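Bin picking cell: cable loop at the wrist keeps working loose
Forum > Cells and fixtures > Upkeep 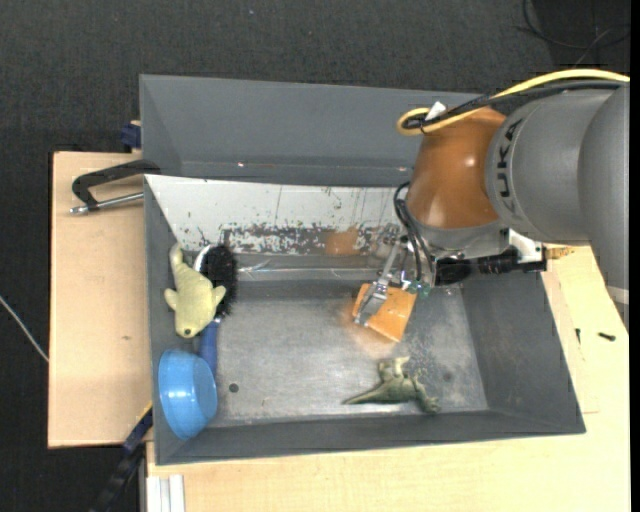 Re: Bin picking cell: cable loop at the wrist keeps working loose

tadosero_cell2
KUKA arm over a grey bin, mixed items. The yellow cable bends back hard beside the wrist and the black ones run with it. Every 200 picks or so I stop and push the bundle back. Bin is held with clamps. Should I retie it or reroute the lot?

flangeside
Reroute. That loop is too tight for my liking. Give it more slack before the wrist and put the tie further back up the arm.

Pastent_user
Disagree. More slack and it will catch the bin wall on a low pick. Ours did at 542 hours. Keep it short and swap the tie for a hook and loop strap, 18 mm wide.

flangeside
It only catches if you let it hang. Run it along the top.

tadosero_cell2
It is along the top already. The bend is the bit that moves.

oldgreaser
Different point - look at the sloping white panel. The lower part is chipped right down to grey. Is the finger hitting it? I'd sort that before the cables.

tadosero_cell2
Could be. Panel was second hand, from the Yoshida line, so I don't know how much is ours. I have the wall margin at 18 mm.

oldgreaser
Paint the worst bit and run 174 picks. Fresh marks will tell you.

Pastent_user
And check the clamps while you are stopped. If the bin creeps, the margin means nothing.

tadosero_cell2
Will do the clamps and paint first, then the strap. Eltik have them in stock until March.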